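I'm going to defend pink wings on walls, and I'm going to do it at length, because my friend Kimie came by on Sunday and told me that painted wings were "over." Over! As if paint went bad like milk.

I know where she's coming from. We all lived through the years when every coffee shop had a pair of wings on the brick out back and a line of people waiting to stand between them. Zulville had one next to the dry cleaner and I'm pretty sure I'm in the background of 600 strangers' vacation pictures, carrying my shirts. So yes, I got tired of them too. But what I got tired of was the line, and the posing, and having to walk around it all. The wings never did anything to me.

What I like is decoration in places that don't "deserve" it. Inside a closet. The back of a bookcase. The walls around a worktable, where most people would leave plain white and call it clean. (Plain white is fine! I have a plain white hallway and I think about it zero times a day.) My aunt Chiharu papered the inside of her sewing cabinet with roses, and when she opened the doors to hem your pants you got this blast of garden. I was maybe seven and I thought it was the fanciest thing a person could own.

Kimie says it's distracting. She says a spot where you sort stuff should be bins and a surface and that's it. And I do love a bin, I want that on the record. I love the kind with the sloped front so you can see in without tipping it, and I love them in different colors, and I will argue with anybody who buys the clear ones. But bins plus a surface is a stockroom. Put a stuffed animal beside them and you've got somebody's place. Add feathers and now I want to sit down and put away every last little block.

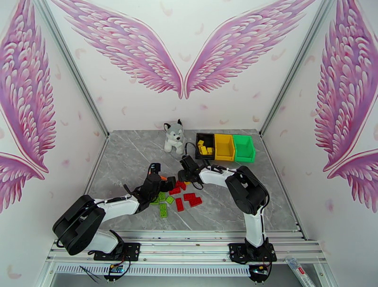
*Wings on the walls, bins along the back, and a husky keeping them company.*

Look at how far they went with it, too. Pink, magenta, that pale lilac, and then little loose feathers sprinkled on the white as if something had just flapped. Whoever chose that did not stop at "a nice accent," and good for them. The gray marble pattern on the table shouldn't go with it and I think it does, kind of like a bathroom in an old hotel.

Kimie has seen the picture. She said the dog was cute and changed the subject, so I'm counting that as half a win, and I've started pricing pink paint for the inside of my pantry.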